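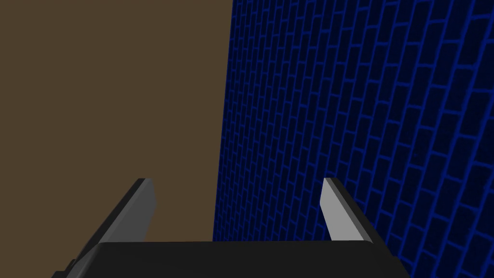
Figure 3. Rendered view of an open two-fingered gripper against a plain brown surface and a blue brick-patterned one.

4.2 Exporting walkable models

We were surprised by how much of a viewer's loading time is decided before the viewer ever opens. Our export plugin, Mistidon, takes a finished building model and writes one packed file that can be walked through on an ordinary office laptop. The first version simply copied everything across: every hidden layer, every unused material, every door handle at full detail. It worked, but people gave up waiting.

The current version makes two passes. In the first, it gathers all surfaces that share a material and joins them into larger pieces, so the viewer has far fewer things to draw. In the second, it looks for repeated parts (chairs, window units, stair rails) and stores each one only once, along with a list of places where it should appear. The second pass is where the fun starts! Architects repeat themselves a great deal, and a file can shrink a lot without any change a visitor would notice.

Our main test model was Jodstead, a library and community hall with a large open stairwell. Before export it held 3,885 separate parts. After the first pass 3,418 were left, a smaller drop than we had hoped for, and the cause was easy to find. The designers had given nearly identical materials different names, and Mistidon matches on names alone. We have since added a check that compares color, texture and shine, and warns the user when two materials look the same. It does not merge them by itself. Some offices keep such pairs apart on purpose for their cost sheets, and they were quick to tell us so.

Textures needed separate care. Repeating patterns such as brick and tile are stored as one small square with a scale value, and an early bug dropped that value whenever a wall had been mirrored. Bricks then came out as large as doors. The fix was a single line in the Kurian reader, the library we use to open source files, and it is included in the release used for all results in this section.

Licensing is handled by the viewer, Bandau, and has no effect on export. A file made on an unlicensed machine opens normally on a licensed one, so a student can prepare a model at home and walk through it in the lab on Thursday. Section 4.3 covers movement controls and the collision settings we used on the stairs.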